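Gripper loses sync with wrist camera, width reading sticks at 19 mm when fingers are open

Ticket 503, Hukow bench tools
Status: Resolved (see the last entry)
Opened July 2, 2020

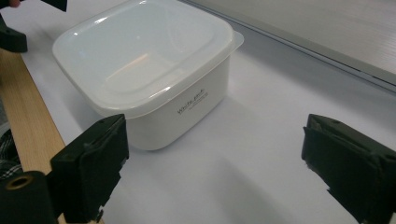
Ionuț Moldovan: Before you pull anything apart, can you tell me whether the number sticks on the way open or on the way closed? And is it the number in the viewer or the number in the saved file? They come from different places and I've been burned by that one.

Good questions, and I should have put that in to begin with. It's on the way open. I squeeze down on the tub, the width drops nicely, I let go, the fingers spring apart and the reading climbs to 19 mm and parks itself there. The fingers are way wider than that by then, you don't need a ruler to see it. And it's both places, viewer and saved file. I checked the file after reading your reply and there's a lovely flat line at 19 right through the stretch where I'm carrying nothing at all.

The background, for anybody else who lands on this ticket. I'm doing the lid-and-tub set for the Prira arm, which means I hold the gripper in my hand, pick up a container, shift it over, put it down, go again. The arm learns from the recordings later. If the recording says the fingers are 19 mm apart when they're wide open, the arm does precisely what it was taught, and yesterday it drove its half-closed fingers straight down onto the top of a container at full approach speed. It cracked the lid and tripped the force limit, and the arm stopped with a noise I didn't care for. I was outside the guard and so was everyone else, so no harm done, but that's why I've marked this one as safety and not just "annoying".

I've pulled everything I recorded on this gripper since the last good check out of the training folder. It's in a folder called HOLD. Please don't tidy it back in!

What I've tried so far

Power off, power on. Came good for a few grasps, then went back to 19.

Swapped the cable to the laptop for the spare from the Donmont kit. No change.

Ran the zeroing routine (fingers shut, hold the button, wait for the beep, fingers open, hold the button again). It accepted the closed position and then sat there forever on the open one. I gave it a good long go and made a coffee in the middle of it.

Updated nothing. I know somebody's going to ask. The software on the handle is the same build we've had since March.

Ionuț Moldovan: OK, the zeroing routine hanging on the open side is interesting. It needs to see the reading hold steady above a minimum before it'll accept it, so if the handle thinks it's at 19 it will wait until the cows come home. That points at the handle and away from the laptop. Could you open the raw view and read me the sensor value itself, not the millimetres? Fully closed first, then open it slowly by hand and tell me where it stops climbing. Should run up past 600 if it's healthy.

Did that this morning. Fully closed it's steady, no flicker, right where the setup sheet says it should be. Opening slowly, it climbs smoothly for the first bit and then just quits. Doesn't jump around, doesn't drop out. It never gets anywhere close to 600.

Then I did it again but kept hold of the right-hand finger and only let the left one do the pulling, and the blasted thing went all the way up. Let go, squeezed normally, back to sticking. So I can make it behave by holding it funny, and I can't make it behave by holding it properly. I also noticed there's a tiny bit of play in the right finger when I wiggle it side to side. I don't remember that being there when the unit was new, but I couldn't swear to it either.

Lăcrămioara Ardeleanu: Jumping in from the other bench. We had the same on unit 2 over the summer and it was the magnet carrier. There's a little carrier that rides along with the right finger and the sensor reads the magnet in it. If the clamp screw backs off, the carrier follows the finger going in, because it's being pushed, but coming out there's only friction dragging it along and it stops partway. Take the back cover off and open the fingers while you watch it. Don't tighten anything yet, have a look first.

I'd never heard of the magnet carrier and it's not on the setup sheet, so thanks for that one.

Back cover off. It's four small screws and they're all the same length, so you don't have to keep track of which is which (I laid them out in order anyway, old habit). Opened the fingers slowly and there it was. The finger keeps travelling and the carrier gives up and sits there. Push it along with a plastic spudger and the raw value goes up like it should. Let the fingers close and they collect it on the way past and shove it home again, and that explains why my closed reading looked so good the whole time.

The clamp screw was still in its hole but I could turn it with my fingernail. No thread lock on it that I could see. I'm guessing it's been working loose a bit at a time, and a few weeks of me snapping the fingers open on every release wouldn't have helped. I do let them go with a bit of a bang when I'm in a rhythm. I'll own that.

Ionuț Moldovan: Makes sense, and it fits with the power cycle "fixing" it. You'd have picked the thing up and put it down a couple of times, and likely knocked the carrier along. Clean the screw, one small drop of the blue stuff, snug it up with the short key, leave it overnight. Please don't use the long key! You'll strip the carrier, it's only plastic. And redo the zeroing from scratch tomorrow. Don't load the old values.

Will do. While we're waiting on the glue, can I raise the other half of this? The loose screw is one thing, but I'm more bothered that the recorder let me save all those runs. A flat line at 19 for that long should have set something off. The camera could see the fingers were open. I could see the fingers were open. The only one who couldn't was the file, and the arm believed the file.

Lăcrămioara Ardeleanu: Agreed. The Pop script that checks the sessions only looks for missing values, and a stuck value isn't missing, it's just wrong. I can add a check that the width gets up to its open reading between grasps, and refuse the session if it doesn't. It won't catch everything but it would have caught this. I'd also like the arm to do one full open and close before its first approach and compare, but that's a bigger change and I'd want Ionuț to sign off.

Ionuț Moldovan: Yes to the first one, go ahead. For the second, put in a separate ticket and tag me. Until it's in, the arm runs at reduced speed on anything trained from the hand-held units. I've changed the default, so you'd have to go out of your way to get full speed back.

Next day

Left it overnight as told. Carrier is solid, can't shift it with the spudger and I gave it a fair push. Cover back on, all four screws. Zeroing took both ends on the first go, and I'll admit I cheered at the beep.

Raw value now goes past 600 when open and comes back to the same closed value every time. I squeezed and released it on and off all morning, some gentle, some with the bad-habit bang, and it hasn't stuck. The side to side play in the right finger is gone as well, so that must have been the same screw.

I also had a proper look at the pads while I had it under the lamp. The right one is getting ragged along its edges. It isn't the cause of any of this and it still grips, but I'd like to change it before I start the set over, so I'm not swapping pads halfway through. Do we have any in the drawer, or do they need ordering?

Lăcrămioara Ardeleanu: There's a bag in the drawer under the soldering station, behind the cable ties. Change the pair, please, and zero it again after, the new ones are a touch thicker.

Found them, changed both, zeroed again. All good.

On the HOLD folder: I went through it with the new check from Lăcrămioara, and the early sessions pass and everything after that fails. There's one right on the line where the reading sticks for some releases and clears for others. I've tossed that in with the bad ones. I'd sooner record it again than wonder about it every time the arm does something odd.

Closing notes, so the next person can find it by searching

Symptom: width reading sticks when opening, closed reading is fine, zeroing hangs on the open step.

Cause: loose clamp screw on the magnet carrier, right-hand finger.

Fix: clean the screw, thread lock, short key, leave overnight, zero from scratch.

Watch for: side to side play in the right finger. I've added a wiggle test to the start-of-day list and the magnet carrier to the setup sheet, with a sketch (sorry about the sketch).

Still open elsewhere: the open-and-close comparison on the arm. New ticket's in and Ionuț is tagged. Reduced speed stays on until that one's closed, so please leave the default alone even if it's driving you up the wall.

Re-recording starts after lunch.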